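How to clean a wireless mouse (without wrecking it)

Updated July 29, 2021

Quick one. Ten minutes, tops. Light colored mice show everything, pink and white worst of all, so if yours has gone a bit gray where your palm sits, start here.

You need: microfiber cloth, rubbing alcohol, cotton swabs, a toothpick. I use the Kasta cloths, 2 to a pack, any lint free one will do.

Turn it off first. Battery out if it comes out. Clear a bit of table, a hard top is best, crumbs wipe right off after.

Dampen the cloth. Damp, not dripping! Do the back of the shell first, small circles, then down the sides where your thumb goes. Faint marks usually need a second pass. Don't scrub, you'll dull the finish. 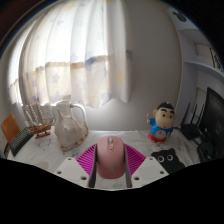

Now the wheel. Swab with a tiny bit of alcohol, roll the wheel a little, wipe, roll again. Keep going till teh swab comes away clean. Toothpick for the gap on either side, go gently. Same for the seam around any small button behind the wheel, gunk loves it there.

Flip it over. Wipe the feet. Dry swab only on the sensor, no alcohol.

Leave it 2 minutes to dry, then battery back in and test the clicks. Wheel still sticky? Do the swab step agian.

I do mine every October and whenever it looks bad in between. Keyboard next, see the Jallo page for keycaps.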